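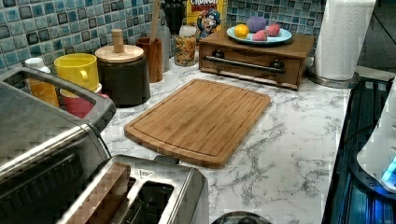
斯基特比村（Skitby）北侧哨所外围缓冲带扩界后，本户房屋被列入限制居住范围，须在规定期限内提交异议及财产登记，现就有关程序向各位请教。萨瓦霍尔姆（Savatholm）驻地管理处送达的通知要求住户填写两份表格，一份登记房屋及固定装修，一份登记可搬移物品，但未附填写说明。以厨房为例，带灰色纹理的白色台面和后方的小方块马赛克墙砖，本人理解应计入固定装修；台面上的竹砧板、不锈钢双槽烤面包机则属可搬移物品，由住户自行带走，不予补偿。上述理解是否正确，请熟悉情况的网友指正。

除此之外，尚有下列事项不明，一并提出。

其一，通知正文写明限制范围沿山脊线向南推进256米，所附草图标注的界线却落在村道以南的橄榄园内，较正文所述更远。村中老住户在三月间曾见测量人员沿村道打下木桩，木桩位置与正文、草图均不一致。三者之中应以何者为准？

其二，本户宅基地登记在1374号地块之下，登记人为本人已故的婆母，继承手续尚未办结。管理处窗口人员口头告知，只有登记人本人可以提出异议。登记人既已去世，异议应由何人具名？

其三，通知载明异议期限为70日，未说明自签发之日起算还是自送达之日起算。送达文件由邻居代收，本人数日后方才见到。

其四，本户另有一块坡地位于限制范围之外，但唯一通道须穿过缓冲带。窗口人员表示可以申请农忙通行证，又表示通行证只发给已签署搬迁同意书的住户。将两件事联系在一起，是否有依据？

本户目前未签署任何文件，并无与管理机关对立之意，仅希望按照程序办理。请勿在回复中讨论驻军去留等问题，谢谢。

发帖人：Funmilayo Oyelaran
所在地：斯基特比
分类：土地与住房 > 限制区、缓冲带与通行

共收到三条回复

回复人：Wojciech Ziółkowski
提问者已采纳此回复

Oyelaran 女士：

来帖收悉。本人曾协助普利尔维尔（Plilville）数户居民办理同类异议，现依所问事项逐一答复。各地管理处的做法不尽相同，以下内容供参考，最终应以书面答复为准。

关于两份表格。您的理解大体正确。一般的划分方法，是看该物拆下后能否保持原状、拆除时是否损及房屋本体。墙砖粘贴于墙面，拆除必有损毁，应列入固定装修。台面如与下方柜体及墙面固定在一起，亦列入固定装修；如仅搁置其上，审核人员可能要求改列。请在表格中写明固定方式，不要只写“台面一处”。材质应按购置单据填写，没有单据的，可写“白色，带灰色纹理”，切勿自行写作“大理石”。普利尔维尔有一户即因材质填写与查验结果不符，整份表格被退回重填，耽误了许多时日。小型电器及厨房用具列入第二份表格即可，不必逐件估价。嵌入式灶具、热水器之类介于两者之间，建议在两份表格中均予注明，并在备注栏写“归类待核”。

关于界线。正文与草图不一致，本身即可作为独立的异议理由，应当放在异议书最前面。在管理处作出更正以前，不宜由住户自行判断以何者为准。请在异议书中请求管理处提供标有坐标的正式界线图，并说明正文距离的起算点。“沿山脊线向南”这一表述十分含糊，山脊线在斯基特比一带并不平直，从哪一处量起，结果相差甚大。木桩通常只是测量用的临时标记，不具有划界的效力，但其位置应予记录。请不要移动或拔除木桩，此类行为可能被认定为妨碍测量，给异议带来不必要的麻烦。记录时宜以固定物为参照，例如某桩距水井若干步、距某户院墙若干步，由两位邻居签名见证。

关于具名。登记人去世的，由继承人提出异议，这在书面程序中没有障碍。窗口人员所言应系误解，或系图省事的说法。需要附上的文件有：死亡证明、能够证明亲属关系的文件，以及继承手续正在办理的证明。如您的丈夫及其兄弟姐妹均为继承人，最好全体具名；有人身在外地的，可出具委托书，由一人代为提交。异议书首页应写明“1374号地块登记人之继承人”，不要只写本人姓名，以免收件人员在登记册中查找不到。

关于期限。为稳妥计，请一律按签发之日起算，并在此期限内提交。起算日期的争议留待日后再谈，不应拿自己的权利去验证一项解释。邻居代收一事仍应在异议书中写明，包括代收人姓名及您实际收到的日期，将来如有补充材料，这一事实或有用处。提交时务必索取加盖收件章的副本。窗口拒绝盖章的，改用挂号邮寄，并保留回执。

关于通行证。本人未见过任何将通行证与搬迁同意书相联系的书面规定。请以书面形式单独提出通行申请，写明坡地位置、作物种类及所需日期，不要与异议书合并提交。如遭口头拒绝，请当场请求书面理由。实践中，书面请求提出以后，口头所说的条件有时不再被提及，但不能保证每一处均如此。

另有一点提请注意。搬迁同意书中常有一条，载明签署人“放弃就界线提出进一步主张”。在界线争议未有结果之前，请勿签署，亦不要在空白表格上预先签名。

Wojciech Ziółkowski

评论（2）

Funmilayo Oyelaran：十分感谢。丈夫的一位姐姐现居国外，委托书是否必须经过公证？

Wojciech Ziółkowski：须经公证，并附译文。如时间不及，可由其余继承人先行提交，在异议书中注明该继承人的委托书后补。请写明预计补交的日期。

回复人：Miłosz Wilczyńska

楼上所述已相当详尽，仅就通行及农事一项补充。

本人家中的田地在帕夫洛夫斯卡（Pawłowska）道口以外，情形与提问者相近。通行证分单次与当季两种，窗口一般只发给单次的申请表，当季的须主动索取。申请表上“同行人员”一栏请将所有可能下地的家庭成员及帮工全部填入，事后增补十分困难。去年本人漏填了侄子，采收期间其始终未能通过道口。

牲畜及车辆另有一份附表。拖车与拖拉机应分别填写，合填为一项的，道口人员可能只放行其中之一。道口开放时间张贴于岗亭外侧，有时临时变更，并不另行通知。建议与相邻地块的住户约定同日前往，如遇关闭，可共同签署一份情况记录，写明到达时刻和等候时长。此类记录积累数份之后，附于下一次申请，有一定作用。

坡地如长期无人耕作，将来可能被认定为荒置。不论通行是否顺利，请保存购买种苗、农具和雇工的凭据。即使只能进入一次，也应做些看得出的农活，例如修剪、清理石埂。

界线图本人未曾申请过，不便评论。

Miłosz Wilczyńska

评论（1）

Funmilayo Oyelaran：当季通行证一事，窗口从未提及。下次前往时将主动索取。

回复人：Przemysław Zalewska

异议递上去也没有多大用处，本人的邻居递过3次，均无回音。建议早日谈妥补偿，越往后条件越差。期限应当是从送达算起，记得以前的通知上是这样写的，现在的是否相同没有核对过。

厨房等处的装修不必费心填写，反正按面积折算。

Przemysław Zalewska

评论（3）

Wojciech Ziółkowski：补偿是否按面积折算，取决于通知所附的计算办法。提问者收到的通知要求分别填写两份表格，固定装修应系单独计算，漏填即视为放弃。请勿建议他人不填。

Przemysław Zalewska：本人所在村当时确按面积折算。各村不同，也有可能。

Miłosz Wilczyńska：异议没有回音与异议没有提交，在之后的申诉中是两回事。请提问者仍按期提交。

提问者补充说明（2014年6月14日，星期六）

异议书已由丈夫及其弟弟具名提交，收件窗口起初不愿在副本上盖章，经说明后予以加盖。丈夫姐姐的委托书正在办理译文，已在异议书中注明后补。首页按照 Ziółkowski 先生的意见，写明了地块编号及继承人身份。

管理处尚未提供带坐标的界线图，答复称须由萨瓦霍尔姆上级部门调取。木桩位置已由两位邻居陪同记录，其中靠近水井的一根在记录当日已不在原处，不知何人所为，记录中照实写明。

固定装修表格中，台面一项按“白色，带灰色纹理，与柜体固定”填写，墙砖另列一行。窗口人员要求注明墙砖铺贴年份，本户没有单据，只能按家人记忆填写，并在备注栏说明。如有网友遇到过年份无据可查的情形，请告知审核时如何处理。

当季通行证申请表已取得，与异议书分开递交，同行人员一栏填写了全部家庭成员。签署同意书的要求，此次窗口未再提出，亦未给予书面答复。

本帖暂不关闭。

相关提问
继承手续未办结期间，能否领取限制区生活补贴
缓冲带内水井的使用权归属
通行证遗失后如何申请补发
邻居代收通知是否视为有效送达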